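How Does a CT Scanner Look Inside You?

For readers from 8 to 12 years. From the Drellidness Hospital pages for young visitors.

Maybe your doctor said that you need a CT scan. Maybe your brother or your grandmother had one, and you want to know what was happening behind the heavy door. In this text we explain it step by step. Some words are long, so there is a small word list at the end.

A shadow from inside

Do you know how to make a rabbit on the wall with your hands and a lamp? The light comes from the lamp, your hands stop a part of it, and on the wall there is a dark shape. This shape is a shadow.

An X-ray picture is also a kind of shadow. X-rays are similar to light, but our eyes cannot see them. They have one special ability: they can pass through many things which normal light cannot pass. They go easily through air, quite easily through skin and muscles, and with difficulty through bones. For this reason bones are white on an X-ray picture and the lungs, which are full of air, are dark.

With a normal X-ray picture the doctor can see very well if your arm is broken. But such a picture is flat, and everything is lying on top of everything else. Think of a sandwich and its shadow. From the shadow you know how big the sandwich is, but you can't know if the cheese is over the tomato or under it.

Many shadows from many sides

Now we come to the clever idea. If one shadow is not enough, we can make a lot of them, from all sides!

Try to think about a teapot. You put a lamp in front of it, and the shadow has a handle and a spout. You move the lamp to the other side of the table, and now the shadow looks almost like a ball. Each shadow tells you one small thing about the teapot. When you put all these small things together, you know its form very well, even if you never looked at the teapot directly.

A CT scanner does this with X-rays. In the letters CT, the C means "computed" and the T means "tomography". Tomography comes from old Greek words for "slice" and "writing". So a CT scan is something like drawing slices with the help of a computer.

What is in the ring?

The scanner looks like a very big donut which is standing up. Our scanner in the Soltov building has an opening of 780 millimeters. Take a ruler and measure this on the floor at home, then you will see that it is wider than most people expect. In front of the opening there is a narrow bed, and it can move slowly forward and back.

Inside the wall of the donut, where you can't see them, there are two important parts. The first part is the X-ray tube, which sends out the rays. On the other side, exactly opposite to it, there is the detector. The detector is a curved row of very small pieces, and each piece measures how many X-rays arrived there. The tube and the detector turn around together, again and again, while the bed is moving. They turn really fast, and you hear it as a humming or whirring sound. They stay always inside of the wall, so nothing that turns can touch you.

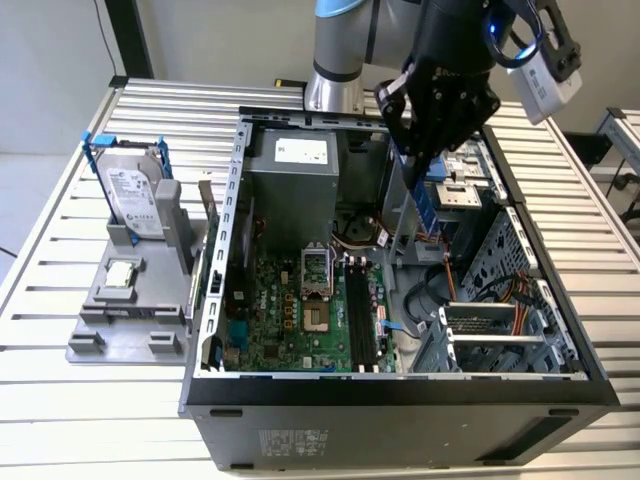

From numbers to a picture

The detector doesn't make a picture. It only makes numbers, and there are a great many of them. A big number means: many rays arrived here, so there was not much in their way. A small number means: something thick or hard was in the way, for example a bone.

All these numbers go to the computer, and the computer has to solve a puzzle. We can try a very small version of this puzzle together. Draw a square and divide it in four boxes, two above and two under. Your friend writes a secret number in each box. You are not allowed to look. Your friend tells you only the sums:

The upper row together is 5.
The lower row together is 7.
The left column together is 4.
The right column together is 8.
The diagonal from the upper left box to the lower right box is 6.

Can you find the four numbers? Take a pencil and try it before you read further.

The solution is: 1 and 4 in the upper row, 3 and 4 in the lower row. Wait, we must check it! The upper row is 1 + 4 = 5, good. The left column is 1 + 3 = 4, good. The right column is 4 + 4 = 8, also good. But the diagonal is 1 + 4 = 5, and it should be 6. So this is wrong, and we must try again.

With 2 and 3 in the upper row and 2 and 5 in the lower row, the diagonal is 2 + 5 = 7. This is too much. If you use only whole numbers, you will never find it. You need halves: 1 and a half, 3 and a half, 2 and a half, 4 and a half. Now the diagonal is 6 and all the other sums are right too. It was a mean puzzle, we know.

The computer in the hospital does the same kind of work, but its square has many thousands of boxes. Every ray that goes through the body is like one sum. When the computer has the number for each box, it gives the box a color between black and white. A box with air becomes black, a box with bone becomes white, and the soft parts become different grays. Then you have one slice.
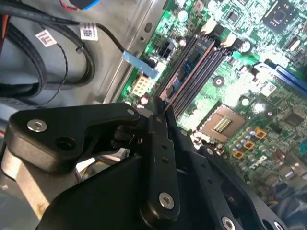
A loaf of bread made from pictures

One slice shows one thin part of the body, like one slice from a loaf of bread. To know the whole loaf, the doctor needs many slices, one after the other. For one scan of the chest on our scanner we got 238 slices. The scan itself needed only 18 seconds.

The doctor who reads these pictures is called a radiologist. The radiologist scrolls through the slices on a screen, from the top to the bottom and back again. It is a bit like a flip book. The computer can also put the slices together and show the body part as one object, and you can turn it to the left and right. With this the radiologist can look at a bone from behind without moving the patient at all.

Sometimes people ask us if the computer says what is wrong with the patient. There are programs which can mark a place that looks unusual. Still, a person with a long training has to look at the pictures and write the report, and for this the radiologist also wants to know your story: where does it hurt, since when, and did you fall?

Why do I have to lie still?

If you ever took a photo of a running dog, you know the problem. The dog became a brown cloud. With the scanner it is the same. All the shadows must fit together, and if you move in the middle, the shadows from before and the shadows from after are not fitting anymore. Then the picture has stripes or looks unsharp.

For some scans you must also hold your breath for a short time, as your chest moves when you breathe. A voice from a loudspeaker tells you when. On our scanner there is in addition a small lamp with a face, and the face has full cheeks when you should hold your breath. You can practice this at home on the sofa.

Is it dangerous?

It doesn't hurt. You feel nothing from X-rays. But too many X-rays are not healthy for the body, and therefore doctors order a CT scan only when it is useful and when another method, for example ultrasound, doesn't show enough. For children the scanner is set in a different way than for adults, so that it uses only as much as necessary. The people who operate the scanner sit in the next room behind a special window. They make scans all day long, you maybe only once. They can see you and hear you the whole time, and you can speak with them.

How is the visit going?

1. You come with your parent to the waiting room on the Drirkulside, which is the side of the hospital with the blue doors.

2. You take off everything made of metal near the place that will be scanned. Metal stops many X-rays and makes bright stripes in the picture. Glasses, hair clips and necklaces go in a box with your name on it.

3. Some patients get a special liquid called contrast agent. It makes blood vessels and some other parts easier to see. It is given to drink or through a thin tube in the arm. Many people say that they feel warm for a short moment when it goes into the arm.

4. You lie down on the bed and the bed moves in the ring. A soft toy can usually come with you, if it has no metal inside. Shi, the toy panda from our play corner, was already in the scanner more often than anybody else.

5. When it's finished, you can stand up and get your things back. The result comes later, when the radiologist has looked at all of the slices.

Try it at home: find the shape by its shadow

You need a flashlight, a white sheet of paper, a dark room and a friend. Your friend chooses an object from the kitchen and holds it behind your back, between the flashlight and the paper. You look only at the shadow. After each look your friend turns the object a little, and you may say one guess. A fork is easy. A cup is harder than you think, and a potato is terrible.

Please don't look into the flashlight directly.

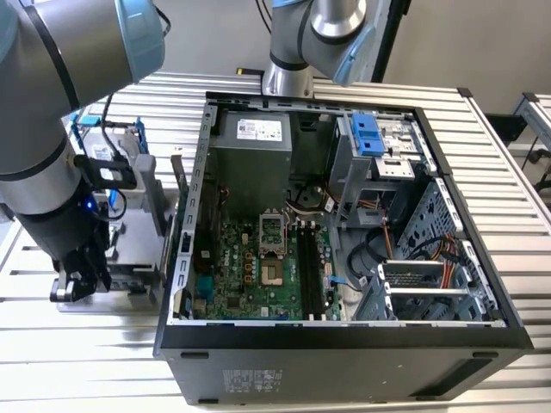
A desktop computer with its side panel removed.

Small word list

X-rays: rays that we can't see and which can go through the body.

Detector: the part of the scanner which measures the rays after they have passed through you.

Slice: a picture of one thin part of the body.

Radiologist: a doctor who reads pictures from inside the body.

Contrast agent: a liquid that makes some parts of the body easier to see in the picture.

Ultrasound: a method for making pictures with sound which is too high for our ears. It uses no X-rays.

Do you have a question which is not answered here? Write it on a card and put it in the yellow letter box in the waiting room. We read the cards every Sunday and hang the answers on the wall beside the play corner.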